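Flooring Gallery: Ulloa Building, Ground Floor

The Moltirport Facilities Office maintains this page as a record of interior finishes in its public and working buildings. The present gallery concerns the wood-patterned tile laid on the ground floor of the Ulloa Building during the renovation completed in October. Tenants planning work in their own units may use it as a reference for color and pattern.

The tile belongs to the Pumard range and was supplied in cartons from a single production batch. It was selected after a review of 2 samples, both of which were placed in the main corridor for a month so that staff could comment on them. The range offers the look of timber in areas where a natural wood floor would require regular refinishing.

Working area, general view. The same tile continues from the corridor into the rooms on the east side, with no threshold strip at the doors.
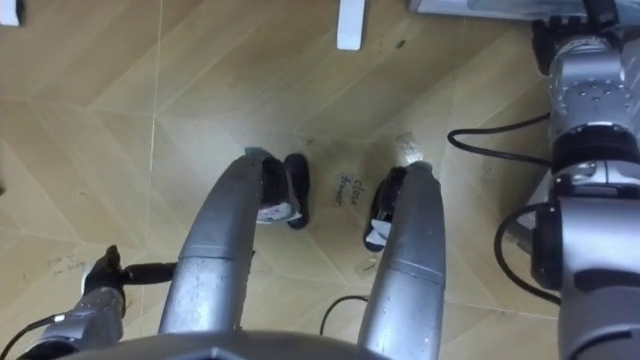

Installation was carried out by Culard over three weeks, beginning at the rear entrance and proceeding toward the lobby. The old covering was removed in sections and the subfloor was leveled before any tile was set. Rooms in use remained open until 4 p.m. each day, after which the contractor had access. In total, about 160 square meters were laid on this level, including the two storage rooms beside the stairs.

A reserve of 50 tiles is held in the basement store for future repairs. Requests for replacement tiles should be made to the Facilities Office in writing, stating the room number and the number of tiles affected. Tenants are asked not to purchase substitutes, as later batches may differ in shade.

Routine care consists of dry sweeping and damp mopping with a neutral cleaner. Wax, oil and abrasive pads must not be used. Heavy equipment should be lifted into position, and protective sheets are available on loan for a period of up to 3 days.

Galleries for the upper floors will be added to this page when work on those levels has been accepted.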